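Getting a robot arm to put test tubes in a rack reliably – student club, any tips?

Posted by Yasmine Erraji

Hi all! I help run the after-school robotics club in Vatuvville and we have a small arm on loan until June. The students picked a lab helper as their project, which I love, because half of them are also in the chemistry club and they keep arguing about who gets to set up the bench. The job is simple on paper. The arm has to pick up a glass test tube, carry it over to a rack and put it in the hole we tell it to. Later on we want it to pour from a beaker too, but one thing at a time.

We're teaching it by demonstration. A student moves the arm through the job by hand, it records everything from the wrist camera, and then we train on the recordings overnight. We have 269 good demonstrations so far and the kids are so proud of that number, they wrote it on the whiteboard in three colors.

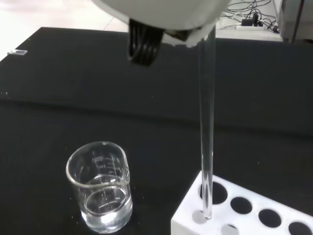
So, my trouble. Picking up the tube is great now, I would trust it with my own glassware (well, almost). Putting it in the rack is where we lose it. Sometimes the bottom of the tube lands on the flat part between two holes and the arm keeps pushing down. Other times it goes in at a slant and binds. We've only cracked two tubes, thank goodness, but I would like to stop there! Is this a matter of recording more demonstrations, or is there something about our setup we should change first? We are on a black table with a white rack, if that makes a difference. Budget is close to zero. Our regional showcase in Brinham lets each team run the job in front of the judges, so I'd really like the rack part to work more often than it fails.

Any ideas welcome, and I'm happy to share our recordings with another school if somebody wants them.

Ayodele Fashola

Oh this is a fun project! We did nearly the same thing two years ago with pipettes and I still have the rack on my shelf.

Before you record anything else, watch your failures at slow speed and write down which hole it was going for and which way it missed. Ours always missed toward the front row. The students had recorded most of the demonstrations late in the day from the same chair, and they all came in from the same side without noticing. The arm learned the habit perfectly.

Clear glass is a pain for a camera. It sees the highlights on the tube and not much else, and those move when the lights change. Things that helped us:

Tape a ring of colored electrical tape near the top of the tube. Ugly, and it works. Later you can take it off and see how much you lose.

Keep the same lamp on, in the same place, with the blinds down. We lost a whole afternoon to sunshine.

Move the rack between demonstrations. If it has been sitting in the same spot every time, the arm may be going there from memory and hardly looking. We shifted ours a little and turned it a little after every fifth run, and the first week the results got worse, so don't panic. Then they got a lot better.

As for how many, we had 200 before it was any use and 746 by the time we quit, but I think a mixed 200 would have beaten our first 500 or so that were all alike.

Also please put a force limit on the downward move if your arm has one. Even a crude one. When it feels resistance too early, have it lift and try again. That alone saved us more glass than any training did – and the students got to write that part themselves, so they understood it.

Roman Brzozowska

just use plastic tubes?? you can get a bag of 1000 for cheap. also 3d print a rack with wider holes

Fatima Akpan

Plastic tubes are a good idea for practice, I'd second that, but check the weight. Ours were so light that they swung in the gripper and the glass ones didn't, so we had to record part of the job over again when we changed.

My one addition is about the slant. If the tube tilts in the fingers when you grab it, no amount of looking at the rack will fix it. Hold the arm still right after the pick and look at the tube from two sides. With our team it was leaning nearly every time, and we had been blaming the rack for weeks! We stuck a bit of soft rubber on the fingers, and we had the student pause for a second with the tube above the hole before going down. The pause shows up in the training and you can see the arm copy it. It looks like it's thinking, which the younger ones adore.

A chamfer on the holes (a sloped edge, like a tiny funnel) also helps if someone at your school can print a rack. Check the showcase rules first, though, as some of them want a standard rack.

Good luck in Brinham, and please come back and post how it went. I'd love to see the pouring part when you get there!

Contact us | Copyright Claltix Community Help | Back to top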